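Wismont compares hand-held grippers

The team at Wismont has been busy since June with something they've wanted to try for ages: putting hand-held grippers through the same set of everyday jobs and seeing which tips cope best. Soft, crumply things are the hardest by a long way (anyone who has tried to pick up a thin bag with tongs will sympathise!), so those take up 29 of the 154 tries planned for each pair of fingertips. Nazma Saha, writing up the notes, says the yellow tips are her favourite so far, though she'd like to see the rest of the results before she promises anything to the Vestusholm workshop.

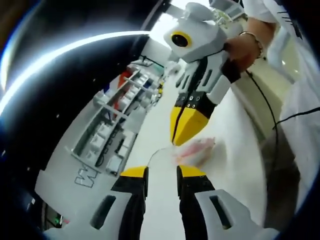 Zuweira Essien would still like the camera settings kept the same for every gripper, or the comparison won't be a fair one.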